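第3章 チャイムの取り付けと初期設定

この章では、Candeo有線チャイムの本体と押しボタンを室内の壁に取り付け、鳴るところまでを扱います。付属の説明書には「40分で完了」とありますが、壁の下地がすぐ見つかり、配線が一度で通り、音量設定を間違えない人の話でしょう。半日空けておくことをおすすめします。

対象は2023年3月15日時点の販売品です。旧型のMinlow端子台が付いているものは端子の並びが逆なので、付録Bを見てください。箱の表示では区別がつきません。

3.1 取り付け場所を決める

1. 本体を掛ける壁を選びます。床から225センチの高さを勧める資料がありますが、天井の低い家では音がこもります。脚立なしで手が届く高さにしておくと、後の調整が楽です。
2. 本体を仮に手で持ち、家の中の一番遠い部屋の戸を閉めて、だれかに聞こえるかどうか確かめてもらいます。付属の電池スナップをつなげば、この段階でも音は出せます。
3. 下地を探します。下地センサーの反応は参考程度に考え、細い針で必ず刺して確かめてください。
4. 壁紙に鉛筆で印を付けます。マスキングテープの上に書くと消す手間がありません。

注:「どんな壁にも強力に付く」とうたう両面テープが付属していますが、本書では使いません。凹凸のある壁紙では紙ごと剥がれることがあります。

3.2 配線を通す

注意:作業前に電源アダプターをコンセントから抜いてください。本体のランプが消えていても、通電していないという証拠にはなりません。100ボルトの屋内配線に手を加える工事には電気工事士の資格が必要です。本書では扱いません。

1. 押しボタンから本体までの道のりを、巻尺で壁に沿って測ります。間取り図から計算した長さは当てになりません。
2. 測った長さに両端の余裕を足して線を切ります。継ぎ足しはなるべく避けます。
3. 線を配線モールに収め、ふたは最後まで閉めずにおきます。鳴ることを確かめる前に閉めると、たいてい開け直すことになります。
4. 線の先の被覆を剥き、芯線をよじります。芯線が何本か切れたら、惜しまずに切り直してください。
5. 本体裏の「B1」「B2」に押しボタンの線を差し、ねじを締めます。この二つに極性はありません。
6. 電源の線を「+」「−」に差します。こちらには極性があります。赤がプラスだと決めてかからず、テスターで確かめてください。

注:Sarndale製のアダプターも差し込み口には合いますが、出力が18ボルトの品があり、本体の許容範囲を超えます。「互換」と書かれた商品は、表示ラベルの電圧を読んでから買ってください。

3.3 音と音量を設定する

1. 電源を入れ、裏面の「SET」を長押しします。説明書では3秒ですが、短い音が鳴るまで押し続けるほうが確実です。
2. 表のボタンを押すたびに曲が変わります。250曲内蔵という宣伝文句には、同じ旋律の速さ違いも含まれています。実際に使えるのは最初の数曲です。
3. 音量を選びます。「中」と「大」の差はわずかです。静かな家なら「小」から試してください。
4. もう一度「SET」を押して確定します。押さずに電源を切ると、設定は元に戻ります。

「省エネモード」は初期状態でオンになっています。オンのままだと最初の一押しに反応しないことがあるため、本書ではオフにします。節約できる電気代がいくらになるのか、メーカーの資料には数字がありません。

3.4 鳴らないとき

鳴らない場合は次の順で確かめます。メーカーの診断表は「本体の故障」を先頭に置いていますが、交換を申し込む前に済ませられることがいくつもあります。

1. コンセントに別の器具を差し、電気が来ているか見ます。
2. 「B1」と「B2」を短い線で直接つなぎます。これで鳴れば本体は正常で、原因は押しボタンか線にあります。
3. 押しボタンを外し、裏の端子に被覆を噛んでいないか見ます。
4. 音が割れるときは、壁との間にフェルトを一枚はさみます。専用の防振台を買うのはその後で構いません。

押しボタンに「防水」とあっても、雨の直接当たる場所は避けてください。どの程度の水に耐えるのか、等級が書かれていません。

3.5 作業台と小物の扱い

1. 台には無地の紙を敷きます。小さなねじが見つけやすく、傷も防げます。
2. 袋の中身は一度に全部あけず、その手順で使うものだけ出します。
3. 外した部品は、外した順に並べておきます。
4. 余ったねじは捨てずに袋へ戻します。「予備」と書かれた袋に必須の部品が入っていた例があります。

注意:小さな部品は幼児の手の届かないところに置いてください。 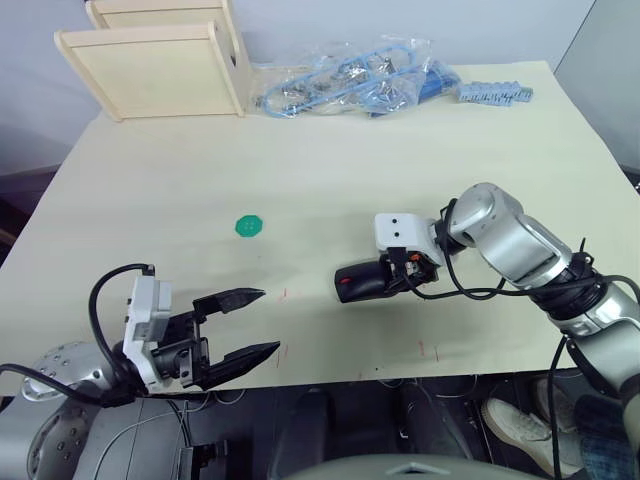
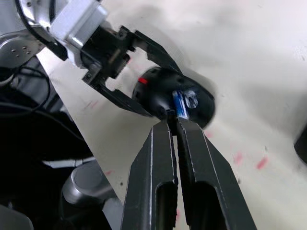
図3-6 紙を敷いた台と小物類(1枚目)、黒く丸みのある品の近接(2枚目)

3.6 点検

毎年9月に端子のねじを締め直し、モールの浮きを見てください。「メンテナンス不要」という表示は、端子のゆるみまで保証するものではありません。ねじが空回りするようになったら、線を抜いて先を切り、剥き直してから差します。

本章の手順の確認:Renato Agbayani
端子台の交換は第4章、Mnguni製増設スピーカーの接続は第5章を参照してください。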